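Kaimal Wall Putty, Gray
By Dong-hyun Ahn
October

Kaimal is a ready-mixed filler for interior plaster, drywall and cured concrete. It comes in a tub with a screw lid and needs no water added. Use it for hairline cracks, screw holes, dents and shallow gouges up to 1/4 inch deep. For anything deeper, fill first with Curcombe patching mortar, let that cure, and skim over it with Kaimal.

We make Kaimal in gray only. It was developed for people who leave their concrete walls and countertops unpainted and were tired of seeing white repairs. It also takes paint well, but under a light color you will want a primer coat first.

Sizes

The small tub is 300 ml and the large tub is 1,237 ml. The large size is an odd number because we kept the old tub when we changed the recipe, and the new mix weighs a little less for its volume. Item number for the small tub is K-20. The large tub is K-537.

Surface preparation

Scrape off loose material with the corner of a putty knife. Hairline cracks should be opened slightly into a V shape so the filler has something to hold on to. Brush out the dust, then wipe with a damp sponge. Plaster that has never been painted pulls water out of the filler quickly, so mist it first and wait until the shine is gone. Grease and candle wax have to come off completely. Soap film does too — this is the most common reason a bathroom patch lets go.

Do not use Kaimal over flexible caulk.

Application

Stir the tub before use. A thin layer of liquid on top is normal and should be mixed back in. Press the filler across the crack first, then draw the knife along it at a low angle. Leave the patch very slightly proud of the wall. Two thin coats shrink less than one thick one.

Each coat needs 20 hours at normal room temperature before sanding. A cold basement takes longer. The filler gets lighter as it dries, and a dark center means it is still damp underneath. A fan helps, but keep a heat gun away from it.

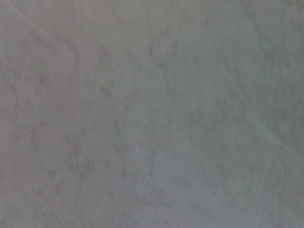
Sand with 180 grit and finish with 220. Use a block on flat walls, since fingertips leave shallow dips that show up when a lamp is close to the wall. Vacuum the dust before coating. On bare concrete you can seal the repair with Skulteo matte sealer, one coat, applied with a foam roller. Test it in a corner first. Sealer darkens old concrete and new filler by different amounts.

Cleanup and storage

Wash knives in a bucket and let the solids settle before you pour off the water. Dried filler should go in the trash, never down a drain. To store an open tub, smooth the surface, lay plastic wrap directly on it and close the lid firmly. Do not let it freeze. Filler that has frozen turns grainy and will not come back with stirring.

Limits

Interior use only. Not for floors, shower pans, fireplaces or joints that move. Drywall seams need tape and a joint compound — Nolodent setting compound is the one we stock. Wear a dust mask when sanding, and keep the tub out of reach of children.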